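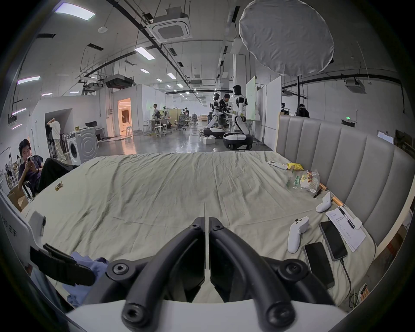 List,

On February 25, 2021 Erzsébet Bárány wrote:
> Draft 11 of the Harkeo hand-held rules still says "clear the work
> surface before each run." Does that cover the whole bed, or only
> the part where the cloth gets folded? Draver reads it one way and
> we read it the other.

Only the part where the cloth is. Section 34 was changed in December and the summary page was never updated. Phones, paper and controllers can stay on the bed if they are out of reach of the jaws.

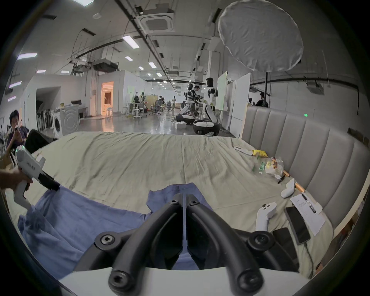
Two more points from the same section. With two grippers, left and right keep their labels for the whole session - no swapping halfway. And people may walk or sit in the background, but they have to have signed the site form first.

Cables are still open. I would like a minimum gap of 600 mm from the cloth, but that won't work on a smaller bed. If Fotia has a better number, please post it here before I edit the text.

Usman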